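Skirkgate signs off on hand-held grippers, argues about the batteries

The equipment budget at Skirkgate passed on Saturday, a little after four in the afternoon, once everyone in the room had agreed that the word "sundries" would have to be explained.

The home tasks program wants its own hand-held grippers for next year. Until now it has worked with whatever could be signed out of the shared equipment room at Troststead, under a booking system that Brigitta Lehner, who runs the program, describes as "a clipboard with ambitions." Her request came to 3792 for the first purchase, with a second round to be discussed in April if the first one survives contact with actual kitchens.

The first draft had asked for considerably more. It included a mobile base, a spare mobile base, and a line reading "arm (nice)." Kylie Lockyer, who reads the drafts before anyone with spending authority gets to see them, sent it back with a single question mark next to each item. What returned two weeks later was shorter and had no adjectives in it.

Lehner's case was that the money should follow the work, and the work is small, light and mostly found around the house. Sponges, cups, plastic bags and fruit netting do not need a nice arm. They need fingers that close properly, pads that can be replaced when they wear out, and enough hours of use to be worth the paperwork.
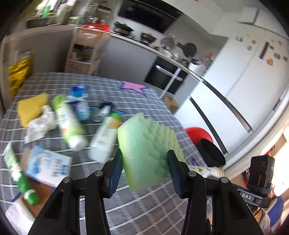
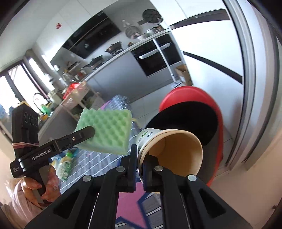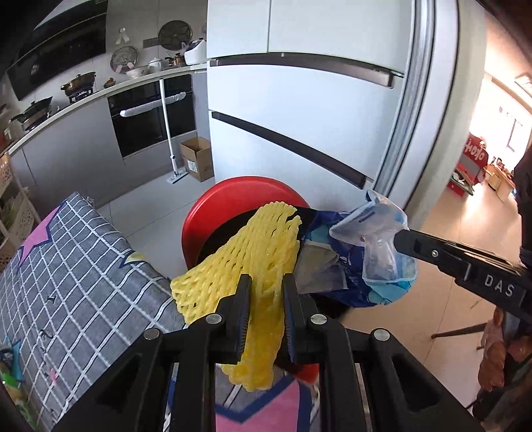
Hand-held grippers on household items, in a home kitchen.

The longest part of the discussion concerned what the request left out. Rosalie Eder, who handles purchasing, pointed out that the last equipment order had covered the machines and forgotten the chargers, storage cards and carrying cases. Those arrived later as three separate emergencies, each with express shipping. This time there is a line of 1000 for accessories. Eder called it "the most honest number on the page" and then asked for it to be itemized anyway.

Replacement pads caused a smaller fight. The supplier, Zwahlen, sells them in packs of 30 and will not split a pack. Lehner thinks one pack will last the year. Edeltraud Schnyder, who repairs what comes back to the workshop, thinks it will last until somebody tries the grippers on sandpaper. They settled on two packs and a polite request to stay away from sandpaper.

There was also the matter of the household items themselves, which sit under "sundries." The list attached to the request ran to 77 entries and was plainly put together by someone walking through a supermarket with no supervision. It survived almost intact. The only casualty was a fondue set, listed twice, which Schnyder offered to lend from home on the condition that it come back clean.

Leasing was considered and dropped. A quote from Serkbridge looked cheaper until Lockyer reached the fourth page, where the lease turned out to exclude wear, and wear is more or less the point of the exercise. Buying outright means the program gets to keep the grippers, scratches included. It also means finding them a cupboard, and the cupboard was not in the budget.

Delivery is expected in several batches, with training for new operators to start when the first one has been unpacked and checked. Rosalie Frei will keep the sign-out list. She has asked that it not be a clipboard.

The mobile base will be looked at again next year. Lehner says the spare has been withdrawn.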